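Gumgate data collection – working meeting, December
Minutes as circulated, with corrections from the floor

Started 9:40, ten minutes behind, because the previous meeting had the room. No apologies received. The minutes of the last meeting were accepted with one change: under "throughput" the word "solved" was struck and replaced with "improved on two of the three stations."

1. Where the set stands

The collection lead reported 106 accepted episodes of the tidy-up task. An episode here means one full run by an operator, from a laid-out table to the call of "done." The target for this round was met and the lead asked that this be recorded, which it now is.

The minute-taker asked what "accepted" means at present. Answer: the file opens, both arms are logged from start to end, and the operator pressed the right key. It does not mean that anyone has watched the run. Several people said this was understood. Others said it was not understood by the people who read the monthly figure, and that a number which only says the recording worked should not be put on a chart titled "quality." The chart title will be changed. The number stays.

A sample of 16 episodes was pulled and watched end to end before the meeting. Of these, 3 had a long pause in the middle where neither arm moves. The operators' explanation is that they were thinking. There was a discussion of whether a learner would pick up the pause as part of the task. The modeling side said it probably would not. Asked what "probably" rested on, they said experience with the Okabe set. The Okabe set had one arm and a much shorter task, so the point was left open.

2. Trimming the pauses

Proposal: cut any stretch longer than a set limit where both arms are still. Objection: some of the stillness is real, for example one arm waiting while the other finishes, and a blind cut will make the handover look faster than anyone can do it. Second objection, from the same end of the table: we agreed to a blind cut last spring on Prikholm and spent a good while putting things back.

Decision: no trimming on the stored files. Pauses are to be marked and the modeling side can drop them at load time if they want to. They are to write down what they dropped.

3. The two-arm question

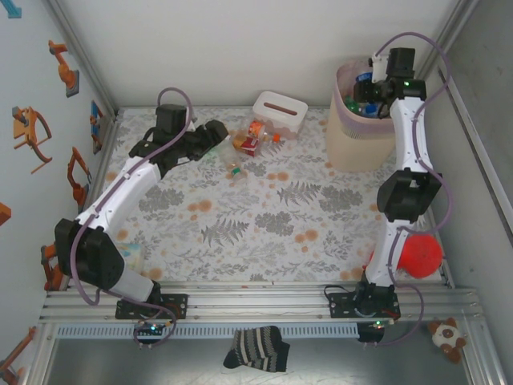
The case for collecting with two arms has been that people tidy with two hands and the examples ought to show it. The watched sample does not make that case very well. In most of it one arm works and the other is parked or drifting, and the places where both do something useful at once are short. Take the still handed out for this item: the right gripper is down inside the beige bin, the left one is reaching toward the little group by the white storage box, and the clear bottle with the green cap is close to its tip. If that is overlap, fine, we would like much more of it. A single instant cannot settle it, though, and the collection lead was asked not to use it in the slides as evidence that the arms are "cooperating." Two arms being in different places is a low bar.

The lead disagreed and asked for that to be noted. In the lead's view the operators have got much better at splitting the work, and the sample was drawn too heavily from the early runs. This may be right. The sample was drawn by whoever had time, with no rule behind it. A second draw will be made, spread evenly across the round, and the overlap will be measured from the logs, with nobody's impression involved.

Until that is done, the claim that two arms give richer examples is to be written as a hope.

4. Variety on the table

Long item. The lead's position is that changing the objects and the cloth gives enough variety. The modeling side agreed in part. The cloth with the fern pattern is busier than the plain one used at Ulta, and they are glad of it. Their worry is the bin, which seems to live in the back right area whatever else is moved. If it always stands there, the learner can do well by swinging the right arm to the same place every time and letting go, and our own test would give it full marks.

Nobody could say how often the bin has been moved. The layout sheet has a line for it and the line is mostly blank. One operator said it gets moved "when it feels like it's been there a while." The operator was thanked for a straight answer.

It was also asked whether the stickers on the left wall should be in or out. For: a plain wall in every episode is its own kind of shortcut. Against: the same stickers in every episode are exactly as bad as a plain wall, and now we have paid for stickers. No decision. They stay up for the present and the question returns when the second station is ready.

Decision on the bin: three positions, marked on the layout sheet, changed at the start of each block. The sheet has to be filled in. A blank line now means the block is not accepted. The lead thinks this will cost episodes. It will.

5. Labels

Each episode carries one sentence saying what was done. At the moment a large share of them read "tidy the table" with no more than that. The labeling side says finer sentences take too long. The modeling side says coarse sentences are next to useless. Both sides said this at the last meeting as well.

Trial agreed: operators say out loud what they are picking up as they go, and the speech is turned into text afterward. Doubts were raised that people will talk ahead of their hands, or stop talking when the grip gets difficult – the moments we most want described. The trial is to run for one block only and is not to be announced to anyone outside this meeting as a feature.

6. Failed grasps

Currently thrown out. The modeling side would like them kept, with the recovery. The lead would like them kept too, but does not want them counted against the operators. Agreed with no real argument: keep, tag as "miss and retry," leave out of operator totals.

7. The next round

The draft plan asks for a larger set on the same task. The meeting did not approve it. The view of most was that we do not know what the present set teaches, and more of it will not tell us. The draft goes back with a request for one page on what result would make us stop.

Actions

Collection lead: second sample, spread across the round. Bin positions on the layout sheet. Chart title.
Modeling side: overlap measure from the logs. A note on the pauses, with the Okabe comparison either backed up or taken out.
Labeling side: set up the one-block speech trial.
Minute-taker: send the draft plan back.

Closed 11:15. The next meeting will be called when the overlap figures exist.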